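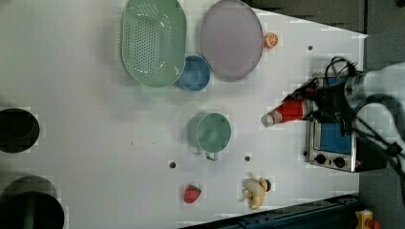

Leave the play kitchen out on the table

I have a strong opinion about toy food, and I've been boring my family with it since October, so now it's your turn. I think we put it away too much. I mean the bins, the labels, the little shelf where the strawberry has a spot and the banana has a spot and everybody goes to bed feeling organized. I used to be all in on that! I bought the bins!

Then we moved out to Bistevcombe, the bins stayed in the garage for weeks, and the play dishes just lived on whatever surface was free. A colander, a little blue bowl, a plate, some pretend fruit. And the playing got so much better. My kid would wander past at seven in the morning, put an orange slice on a plate, wander off, and come back after breakfast to pick up right where the restaurant had left off (the restaurant is called Rileck, don't ask me, I only wash the dishes there).

A spread-out table is an invitation. You can see the whole menu. In a bin, the strawberry is under the peas and the peas are under a pan, and by the time you've dug it out you've forgotten what you were cooking.

I also think you need less of it than the stores want you to believe. I once scrolled through the play food listings on Fodora, the secondhand site I waste my evenings on, and there were 3,651 of them. Whole sushi platters! Tiny jars! I'll take one colander with real holes over the lot, since a colander can be a sink, a boat, a hat for a bear or a bed for a banana. Same with a plain bowl. The dishes do most of the work and the food is sort of decoration.

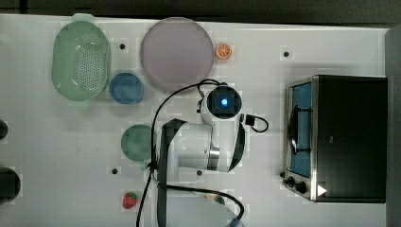

Plate, orange slice, colander, bowls and one strawberry off on its own.

Soft colors help too, I think. Pale green and a dusty purple next to a loud red strawberry, and you don't mind looking at it all day while you answer email. The primary-color set we had before made me want to throw a blanket over it.

My sister-in-law says I'm describing a mess with good lighting, and okay, fine, some nights I do want my table back. We eat there. So we push everything down to one end and have our spaghetti beside the pretend dinner, and then it slides back to the middle when the plates are cleared. The bins are holding Christmas lights now. I haven't missed them, though I would like to know where the peas went.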